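Kiltuvel Home Forum > Kitchen and Bath > Plumbing
Thread: Slow utility sink, plumber wants to replace the whole drain line

gravelroad_pete
June 19, 2019
The utility sink in my laundry room has been slow for months. It drains, but it takes a long time, and when the washer empties into it the water comes up near the rim before it goes down. House was built in the sixties, galvanized drain pipe from the sink to the main stack, run is maybe twelve feet with one elbow.

Had a plumber from Briem come look. He ran a small cable down it, got some gray sludge, and said the pipe is closing up from the inside. Quoted me a price to replace the whole run in PVC that I was not happy with. He charged $171 for the visit and the cable work. The sink is slightly better than before but not by much.

Is replacement the only answer? I would like to keep the pipe if I can.

tubandtile
What size is the pipe? If it's inch and a half galvanized and it's original, he is right. They rust inward and the rust grabs lint. You can cable it every year and it will close up again every year.

gravelroad_pete
Inch and a half, yes. Original as far as I know.

Marlow55
I disagree with replacing it right off. Do you have a lint trap on the washer hose? Most slow utility sinks I have seen were lint and soap. A cable only pokes a hole through lint. You need to flush it. Rent a drain jetter for a day. Mine was in the same shape and it has been fine for six years.

tubandtile
Jetting old galvanized is a good way to find out where the thin spots are. I would not do it above a finished ceiling.

Marlow55
He said laundry room. Pete, what is under it?

gravelroad_pete
Crawl space. Dirt floor. No lint trap on the hose, it just hangs over the side of the sink and always has.

Marlow55
Then a small leak is not a disaster. Put a mesh trap on the hose today regardless. They come in a pack at any hardware store and you change them when they fill up.

unnur_m
I went through this at our rental in Prarndale two winters ago, so here is what we did, in order.

First we pulled the trap under the sink and cleaned it by hand. There was a wad in it the size of a fist. That helped for a couple of weeks.

Then we ran a cable from the cleanout end, which the first plumber had skipped because it was behind a shelf. That brought back a lot more than going in from the sink had. Ask whether your guy went in from the sink or from the cleanout. It makes a difference with an elbow in the line.

Third, we cut out the four feet nearest the sink and put in PVC with a shielded coupling. That section was nearly closed. The rest of the run was rusty but open, so we left it. Parts came to less than $200.

It has been draining normally for two years.

Unnur Mikkelsen

gravelroad_pete
He went in from the sink. I did not know there was a cleanout. I will crawl under and look.

hvac_dale
Partial replacement is fine if you use the right coupling. Use the shielded kind with the stainless band all the way across. The plain rubber ones sag. Support the pipe on both sides of the cut before you saw, or the old part will drop and crack a joint further down.

tubandtile
I'll say it again. If you are cutting it anyway, do the whole twelve feet. It's a crawl space, the access is as good as it gets, and PVC is cheap. Doing four feet now and eight feet later is two dirty afternoons.

unnur_m
That is fair if the rest is bad. Ours wasn't, and the far end went into a cast iron fitting I did not want to disturb. It depends what he sees when he opens it.

One more thing on what goes down the sink. Ours got used for everything: paint brushes, dog towels, the kids' things after the sandbox. A cheap strainer basket over the opening caught more than I expected. We also stopped washing small stuff loose in there and keep it in a bin on the work table until somebody gets to it. 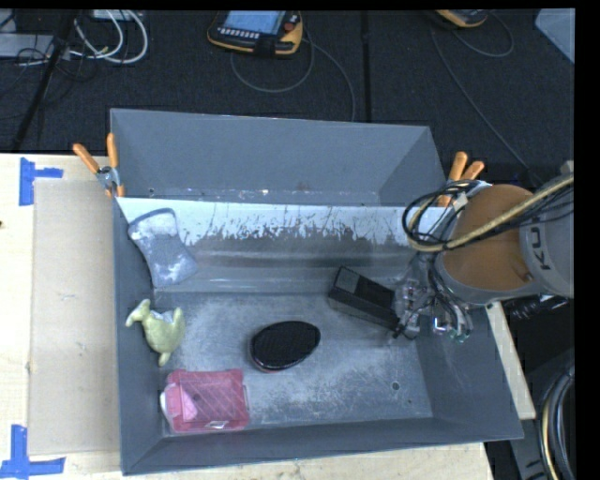
The strainer needs to be the kind with the small holes. The wide ones let hair and sand straight through, and sand settles in the low spot of the pipe where a cable rides right over it. If your run has lost its slope anywhere, fix that before you spend money on anything else. A quarter inch per foot is what ours was supposed to have, and it had sagged flat in the middle.

Marlow55
Good point on the slope. Put a level on it while you are down there, Pete.

gravelroad_pete
Back from the crawl space. The cleanout is there, a brass plug at the elbow, and it will not turn. The pipe is level for the first five feet from the sink and one of the straps is broken. Past the elbow it slopes the way it should.

hvac_dale
There is your problem, or half of it. Don't force the brass plug with a long bar on a pipe that age. If you are cutting out the flat section you can run the cable from the cut.

tubandtile
Still say do all of it.

Marlow55
Still say rent the jetter.

gravelroad_pete
I am going to cut out the section from the sink to just short of the elbow, look at what is left, and decide from there. New straps either way. Mesh trap is already on the hose. I will post what I find.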